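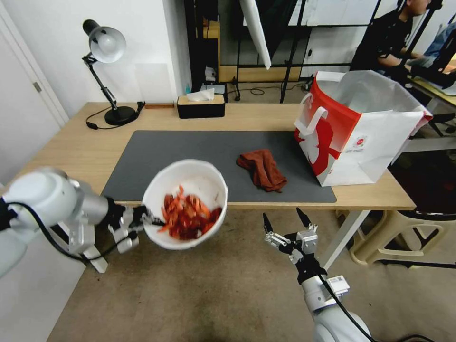 FOR IMMEDIATE RELEASE
7 May 2025

One Desk, Supper Included: my small-home guide goes on sale at Barnside

CUSTANCE – Hi, I'm Nilmini Sarkar, and I write my own press releases, so please forgive the exclamation marks. My first book, "One Desk, Supper Included," is out today from Bhardwaj Press. It's 296 pages about living, working and getting dinner ready in a home where the biggest flat surface you own is the desk.

I've lived in that kind of home for most of my adult life. The kitchen in my last apartment had a counter as wide as a cookie sheet, and the dish rack sat on it full time. So the food went on the desk! I shelled peas there, picked over lentils there, rolled out flatbread at midnight and found flour in the keyboard for a month. I got better at it over the years (a lot better, my sister would say), and eventually I started writing down what worked.

The book is laid out by job, so you can open it at the thing you're trying to do. There's a long chapter on sorting food by hand, with a mat under it and a bowl held at the front edge of the desk so you can work from the pile straight into the bowl. There's one on bags, and whether to unpack them all at once or let them stand open at the side while you go. There's one on cloths, which my editor tried to cut in half and which I fought for. I like a dark cloth for anything red, and I like it on the desk before I start.

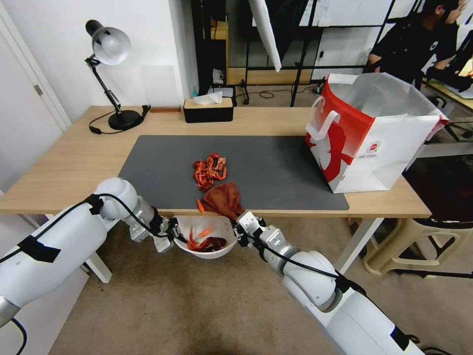
A red heap on the gray mat, a cloth close by and a bowl at the front of the desk. The lamp keeps to its back corner.

The lamp chapter is probably the one I get asked about most. A desk lamp with a jointed arm is such a good kitchen light! You can pull it right down over whatever you're sorting and swing it back when you want to read. I also go on at some length about tissues, and where the box should live (back edge, always, where an elbow won't find it). My editor let me keep that one whole.

Over 200 readers of my newsletter tried out the chapters in their own homes before we went to print. They were wonderful and very frank. One of them wrote me four pages on why my drawer-dividing method was hopeless in a desk with no drawers, and she was right, so there's now a section for desks like hers. Another one talked me out of the fold-down shelf. I still miss the fold-down shelf a bit.

Alongside the book, I've worked with Endadix on a dark gray desk mat that comes in 2 sizes. The larger one leaves bare desk showing at the sides, and I asked for that on purpose, so there's somewhere to park a bag or a mug. It rolls up, it goes in the closet, and you can buy the book without it and be perfectly happy.

"I have wanted a book like this since my first studio," I told my publisher back in April, when they asked me for a quote from somebody who'd read it. They said it couldn't be me. I'm using it anyway.

You can get the book and both mats at the Barnside store in Custance starting this morning, and by mail order from Bhardwaj Press. I'll be at Barnside on Saturday afternoon signing copies and giving a short talk at a desk we're setting up near the front window. Bring your awkward-room questions! Floor plans on the backs of envelopes are very welcome, and I've seen some terrific ones.

Reporters and reviewers who'd like a copy can write to the press desk at Bhardwaj and ask for the paperback or the file. I'm happy to talk by phone most mornings, or to come to you if you have a small kitchen you'd like to complain about in person. Sample chapters on sorting, lamps and cloths can be reprinted with credit, and please check with us first if you want to shorten them.

About the author: I live in Custance, write a monthly newsletter about small homes, and own one desk.

Press contact: Nilmini Sarkar, c/o Bhardwaj Press, Custance | © 2025 Bhardwaj Press | Back to top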